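To: floor-talk list
Date: October 9, 2020
Subject: Re: Picking arm on the small parts line

On the small parts line, the day shift lead wrote:

> Management came back from the Widlow visit very happy. They say the arm
> can take over bin picking for mixed small parts, and that the people on
> that bench will be "freed up for higher value work." Trial starts in
> October at Lakville and Wumthorpe gets it after that if the numbers hold.
> They quoted 829 picks a shift. Can anyone who has been near one of these
> tell us what we're in for?

I was on the bench at Wumthorpe for the sorter trial, so I'll answer, with the warning that I came out of that one less cheerful than the brochure.

First, ask what 829 means. Is that picks tried, or picks that ended with the right part in the right tray? At our trial those were two separate columns and only the first one made it onto the slide. Ask also who was standing there during the count and what they were doing with their hands.

Second, look at what goes in the bin. Opaque blocks with flat sides are the easy end of the job. Our stock has clear caps and shiny wrap in it, and a person on the bench sorts those by feel without thinking. The old sorter would pass over them and flag the bin as done. Maybe this one is better. I'd want to see it on a full shift of our own stock before I believed it. 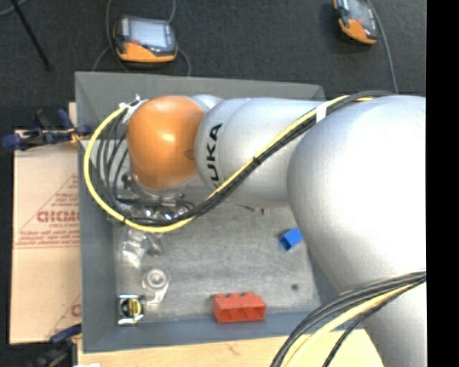 WHAT TO ASK BEFORE THE TRIAL

1. Who clears a fault? At Wumthorpe it went to whoever was closest, with no change in grade and no extra time. I logged almost 30 stops in one shift and still had my own count to make.

2. Who looks after the cables? You can see how much of it hangs off the outside of the arm, right down by the gripper. On ours the ties got checked when something snagged. Get a check written into the schedule with a name next to it.

3. Who gets trained on the handheld controllers? Ragab offered us 5 places for the whole site and they all went to the office. If you work next to the thing you should be able to stop it and move it yourself.

4. What is the "higher value work"? Get it in writing with the pay rate. For us it was loading bins for the machine to pick from, which is the same lifting with less say in the pace.

5. What happens if the target isn't met? They told us 3000 parts a day and when it fell short the evening shift made up the gap by hand.

I'm not against the arm. My wrists would have been glad of one years ago. But I've read the Widlow notes twice and there's nothing in them about the people on the bench past that one line, and I don't think that's an oversight.

If Lakville gets its trial dates, please post them here. I still have my stop log from the sorter and can scan it for anyone who wants to set up the same columns.

Wumthorpe, packing side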